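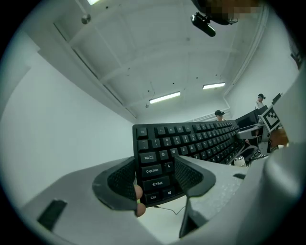 Branodo is a sensory-friendly typing and play program for children who are easily upset by sound, touch or busy surroundings. It was started in the town of Lorano by Marwan Akl, an occupational therapist whose son could not stand the clatter of a classroom full of computers. The program is now used in 39 schools and family centers, and it has a wonderfully loyal following among parents!

History

Akl first tried his ideas at the Sfeir Family Center, where a handful of children came in after school to type silly stories with the lights turned low. Word spread quickly among local families. The center opened a second room in August, and by the end of its first full year 286 children had taken part. A home version, called Stemura, was released on April 6, 2024.
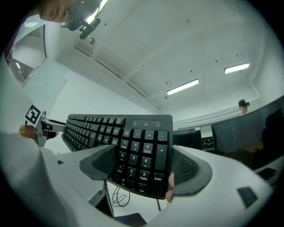 The numeric keypad of a black computer keyboard.

Method

Sessions are short and always follow the same order, so children know what is coming next. Each one opens with heavy work such as wall pushes or carrying books, moves on to typing, and closes with quiet time in a tent or beanbag. Children pick their own pace, and a child who only wants to press the space bar all afternoon is warmly welcomed to do so. Noise is added a little at a time, often as a game in which the child holds the volume control. 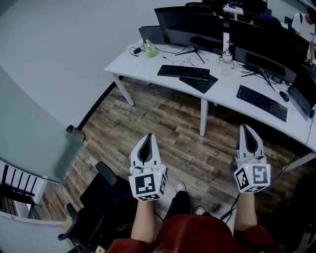 Parents stay in the room for the first 2 sessions and are encouraged to join in. Many carry the routine over to haircuts, birthday parties and other loud or itchy events, and the Stemura booklet gives a whole lively chapter to these. Brothers and sisters may come too, and the Sfeir center keeps a shelf of ear defenders in small sizes for anyone who would like a pair.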